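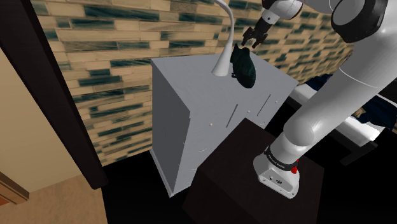

Ticket: Zoda tidy-up task, cabinet top
Opened by: Fiona Rennie
Assigned to: Innes Dunbar
Date: Jul 11, 2022
Status: open

Arm stops short of the green object on the cabinet and never closes. Happens in 10 of 100 simulated runs.

Innes: Raised the grasp timeout from 2 seconds. No change. Checking the object's collision mesh next.

Fiona: Please keep the lamp where it is. A house robot has to work next to one. Not ready for real bedrooms yet.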